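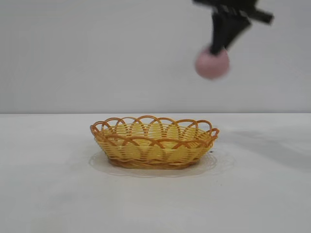
*A gripper holds a pink ball over the table, with a woven basket below.*

**Gift packer Rezende brings in robot arms, and staff ask what is left for them**

June 28, 2025

Rezende, which packs gift baskets for garden centres and farm shops, has put 3 robot arms on its filling line and says the people who used to do that work will be "freed up for more rewarding tasks". Staff on the line say they have yet to be told what those tasks are.

The arms come from Grallel and run on software by a second firm, Jondard. They pick up an item, carry it to the basket and let go. The company began with balls, on the grounds that they are all the same shape, and hopes to move on to soaps and candles in July. Jars will stay with people for the time being. So will ribbon, tissue paper and anything that has to face the front.

That leaves a fair amount for human hands, and on paper no job has been lost. Rezende employs 200 people across the site and says the number will not fall this year. It has made no such promise for next year. Asked twice whether agency workers were included in the figure, a spokesperson said the firm "values everyone who works with us".

What has changed is the shape of the day. Packers used to fill a basket from start to finish, at a bench, usually with someone opposite to talk to. Under the new layout one person lays out empty baskets for the arms, another checks them once filled, and the rest work further down the line on wrapping. The checkers stand for most of a shift. Several said the work was lighter on the wrists and a good deal duller.

"I used to make a basket," said one packer, who asked not to be named. "Now I look at one and press a green button."

Another, on the early shift, was more cheerful about it. She has had trouble with her hands for years and said she would happily never pick up another ball, but she wanted to know why the training lasted a single morning when the arms had taken up most of the spring.

Rezende's main evidence that the scheme works is a trial in which the arms placed 3773 items. The company calls the result "excellent". It would not say how many of those were dropped or put in the wrong basket, how long the trial ran, or how many people were on hand to put things right. Without those figures it is hard to know what the number shows. A practised packer can get through a lot of balls in a week too, and can also tell when a basket is broken.

There is the matter of pay as well. Packers were on a bonus for each finished basket, and checkers are not. The firm says a new bonus based on the output of the whole line will make up the difference. Two checkers who showed us their payslips were both down on the month before, though one had also worked fewer hours.

A rival packer, Iveck, tried something similar and went back to benches for its smaller orders, keeping its machines for long runs of a single design. Rezende says its own system is newer and copes better with change.

Staff are due to meet managers in July, when the line bonus and the length of checking shifts will be discussed. The order for further arms has already been placed.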